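Clothing repair and folding evenings return to Mosmont

The Thursday clothing evenings at the Hakura workspace in Mosmont will start again in September, with 20 places a session and a new part of the program given over to folding and storing shirts.

The evenings began last year as a mending group. People brought in trousers with split seams, sweaters with holes at the elbow and a good many shirts missing a button, and worked on them at the long desks on the upper floor. Jytte Overgaard, who runs the sessions, said the folding part was added after requests from people who had finished their repairs and wanted to know how to put the clothes away without creasing them.

"We kept getting the same shirts back to be pressed," Overgaard said. "The mending was fine. They had been pushed into a drawer with everything else."

Doors open at 6:30 p.m. and the first half hour is for sorting. Anything that needs a machine goes to one side and anything that can be done by hand stays with its owner. Folding begins at 8 p.m., once the irons are off, and lasts until the building closes at 9.

The group teaches one basic fold for button-up shirts. The shirt is buttoned at the collar, at the middle and at the last button but one, then laid face down on a clear desk. The sides are brought in toward the center of the back, the sleeves are laid straight down along the folded edge, and the bottom is turned up twice. Checked fabrics such as gingham are used for beginners, as the lines in the cloth show at once whether a side has been folded straight.

Shirts with a lining take longer. The lining has to be smoothed from the inside before the sides are turned in, or it bunches up near the waist and leaves a ridge in the finished fold. Overgaard recommends holding the shirt up by the shoulders first and letting it hang for a moment, then lowering it to the desk hem first.
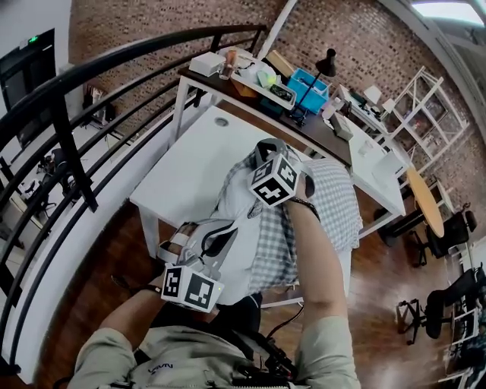
Weronika Michalski, a former alterations worker who joined the group in the spring, will lead the folding on alternate weeks. She worked for the Ferrand dry cleaning shop on the main street until it closed, and brought the shop's pressing cloths and a box of spare collar stays with her.

Michalski said most people fold too tightly. A shirt pressed into a small square will fit more easily in a suitcase, but it will come out with hard lines across the chest. For a shelf at home she prefers a wider fold, with the finished shirt the same width as the shelf divider, and no more than 4 shirts in a pile. The one at the bottom of a taller pile usually needs ironing again before it can be worn.

She also plans to spend one evening on collars, which she called the part of a shirt that gives people the most trouble. A collar that is left turned up in a pile takes a crease that is hard to get out later, even with steam. Those who come to that session are asked to bring two shirts with different collars, one soft and one stiff.

The workspace is on the top floor of the former Drikismont mill building and was fitted out with desks and open shelving when the upper rooms were reopened. The brickwork was left bare. The room gets good light early in the evening, which Overgaard said helps with matching thread, and desk lamps are available later in the season when it gets dark sooner.

Running costs for the last series came to $3,100, most of it for rent and for servicing the two sewing machines. The sum was met through a town grant and the sale of repaired clothes in June, when 50 items were sold from a rail in the entrance hall - mainly shirts and children's coats that had been handed in and never collected. A second sale is planned before the winter break, and clothes for it can be left at the workspace on any session night if they are clean and have been checked for loose buttons.

There is no charge for the evenings, though people are asked to put something toward thread and needles if they can. Those who want to use a sewing machine should reserve it in advance at the front desk, as the machines are usually taken for the whole of the first hour. Hand sewing and folding need no booking beyond the place itself.

People taking part should bring clean clothes only. Wool items that may have moth damage should be sealed in a plastic bag and mentioned on arrival, and will be looked at downstairs. The group doesn't take leather, wedding dresses or anything with feathers, and it can't replace zippers in heavy coats until a stronger machine has been found. Overgaard said one had been offered by a sailmaker outside the town but still has to be tested.

Children over ten are welcome with an adult. The folding half of the evening is suitable for them, and there will be a few small shirts set aside for practice. The irons and the cutting table are for adults only.

The group is also looking for a set of plain wooden hangers, preferably with a bar, and for a full-length mirror that can be fixed to a wall. Offers can be made to Overgaard at any session or left in writing at the front desk.

Places for the first evening can be reserved at the Hakura front desk on weekdays from noon to 5 p.m. The side entrance by the bicycle racks will be used throughout the series while the main stairs are being repainted. The elevator is working and can be reached from the same entrance.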